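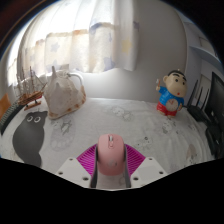
**Scroll wheel jumps back up when I scroll down – clean it or replace the mouse?**

Posted by Ruwan Mridha, August 4, 2022

Hello all. I use a small pink mouse for my work, which is mostly long price lists from our supplier in Kusstead. One list has 222 rows and I go up and down in it all day. Since the start of this month the wheel is not behaving well. I scroll down and the page goes down a little, then it jumps up two or three lines, then down again. Clicking is fine and the pointer moves as it should.

I have already tried these things:

- a new battery
- another computer (my sister's, same problem)
- changing the scroll setting from three lines to one, which made the jumps smaller but did not stop them

The repair shop in Batemgate wants 10 pounds only for looking at it. I do not want to pay this if the fault is only dust. Is it possible to clean the wheel without opening the mouse? I am a little afraid of opening it, I have broken a radio in this way before.

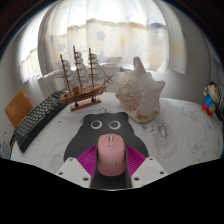
*Photo: Ruwan Mridha*

I forgot to say, the mouse is used on a mouse pad nearly always, so I do not think the table surface is the reason.

---

**Majumder**

Good evening Ruwan. The jumping you describe is very common and in most cases it is dirt or wear in the small part which reads the turning of the wheel. The surface under the mouse has no influence on scrolling, only on the pointer, so you can forget the pad.

Please try it in this order:

1. Switch the mouse off and take out the battery.
2. Hold it upside down and roll the wheel quickly with your finger, both directions, for one minute.
3. Blow air into the gap at both sides of the wheel. Use short blows. If you have a can of air, keep the can upright, otherwise liquid comes out.
4. Put the battery back and test it in a long document.

I did this with an office mouse and it was good again for 9 months. When the fault came back I had to open it. The screws are often hidden under the sliding feet, and the feet do not stick so well afterwards – keep a little double-sided tape ready.

Please do not put oil in the gap. It collects more dust.

---

**pulholm_reader**

just buy a new one, they are cheap

---

**Ruwan Mridha**

Thank you, Majumder. I did the steps with air and some grey fluff came out. I then went through the full list two times and it jumped only once, near the end. I will repeat it tomorrow before I decide about the screws.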